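Zirnell Gripper Kit: equipment and budget notes

README for the planning folder. Last edited December 7, 2023.

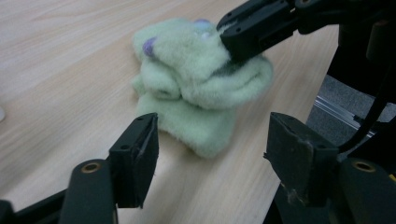 Rindus asked whether the wear parts could go under consumables so the March order doesn't need a second approval. Yes, they can. Finger pads, screws and cables are now on the consumables sheet. Anything bolted to the rail stays under capital.

What this folder covers

Costs for the soft goods bench: fleece, plush and folded cloth on a wooden table. Rigid parts are budgeted separately in the Wusley folder, and the two should not be merged.

Files

capital.csv: rail, mounts, jaws, hand-held grippers
consumables.csv: pads, fasteners, cables, fabric items
quotes/: supplier quotes as received
lagos_site.csv: the same list priced for delivery to Lagos, duty included

Budget

The ceiling for the first order is 2000 dollars, before shipping. It covers 2 hand-held grippers and one set of spare pads for each. Quotes are good for 30 days, so get new ones if the order slips.

Before you order

Check the pad screw size against the grippers you already have. Zirnell changed it between versions and the old pads do not fit. Allow 7 working days for mounts. Lint builds up on pads used with fleece, so add a brush and cleaning wipes.

Known gaps

No price yet for replacement jaws. Cable lengths in lagos_site.csv are copied from the main bench and need to be measured on site.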